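手持夹爪采购与预算常见问题
最后更新:2023年7月25日,星期二
整理:Albane Tanguy(设备预算),Ysaline Vasseur(现场采集)

这一页写给准备给叠衣、理布类任务添置手持夹爪的小组。我们在Plevville做这件事做得很上瘾,踩过的坑都写在下面,欢迎拿去用!

第一次买,买几把合适?
我们的建议是4把:两把天天用,一把给新人练手,一把放柜子里当备件。Zostness那边的小组一开始只买了一把,指节一松,整个下午就停了。多一把备件,计划表会好看很多。

一定要买整机吗?自己打印行不行?
行,而且很好玩。连杆和手指都可以自己打印,螺丝和轴承另买。要把打印失败的料和组装的人工也算进预算,第一把通常最费时间,到第三把就顺手了。如果组里没有人愿意拧螺丝,直接买整机更省心。

除了夹爪本身,还有哪些钱容易漏掉?
存储卡、备用电池、充电座、指尖垫片,还有运费。我们去年漏了存储卡,临时补货比批量买贵出一截,Albane到现在还会提起。请在表格里给耗材单独留一行,别和设备混在一起。

布料要专门采购吗?
不用!家里的旧衣服、毛巾、薄毯都是好材料,软硬厚薄差得越多越好。我们只在需要成套重复的任务时才统一买,一次订100条同款毛巾,洗过一遍再用。

场地呢?要不要租一间样板房?
先别租。普通住家的床和沙发就很好用,预算表里这一项可以先填零,把钱挪给备件。
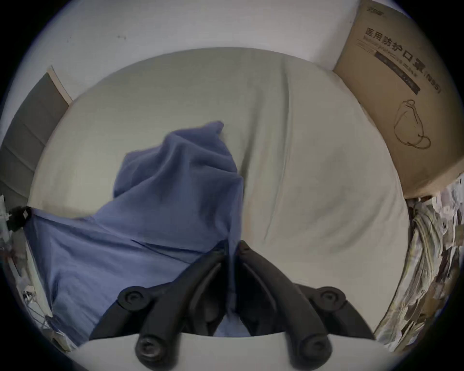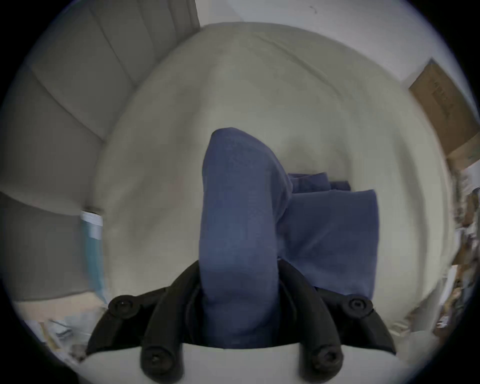

都是蓝色的布,都用手持夹爪。

交货期一般要留多久?
下单到能用,请按六周来排。供货方给的日期通常只算到发货,后面还有运输、验收、校准和试采。想在10月开工的小组,最晚八月底要把订单发出去。

Gautier和Sesow两个型号怎么选?
Gautier张口大,夹厚毛毯很痛快,但分量也重一些,连续用一小时手腕会有感觉。Sesow轻巧,指尖细,捏薄布边特别灵。以衣物为主就选Sesow,床品多就选Gautier。预算允许的话两种各来两把,换着用真的很开心。

采多少条数据,才值得再追加设备?
我们的线是350条合格记录。到了这个数,哪个零件磨得快、哪种任务最耗时间,基本都看得出来,这时候写追加申请最有底气。没到之前,先把现有的几把用透。

验收时看什么?
拿到手先空夹100次,听有没有异响,再看两根手指合拢时指尖是否对齐。然后把关节处的螺丝逐个检查一遍,松的当场拧紧并记下位置。最后找一块薄布,从边上捏起来,提到胸口高度再放下,来回几趟。Ysaline的验收单可以直接复印。

坏了能修吗?要不要买延保?
大多数毛病出在手指和关节,都是单件可换的,我们没有买延保,把同样的钱买了两套备用手指,到目前为止很划算。相机部分另说,建议保留原厂保修。

二手的能不能考虑?
可以,当练手的那一把很合适。付款前请卖家寄一段开合视频,重点听声音。配件清单也要写进收据,尤其是充电座,少了它再单配很麻烦。

申请表里怎么写用途,批得快?
写任务,少写参数。“整理床上衣物、叠毛巾”比一长串规格好懂得多,审批的人一看就知道钱花在哪里。附一张分项报价,整机、备件、耗材、运费各占一行,再注明哪些可以推迟到下一季度。

还有问题,写信给Albane问钱的事,写信给Ysaline问夹爪的事。两个人回信都很快,Ysaline周末也回。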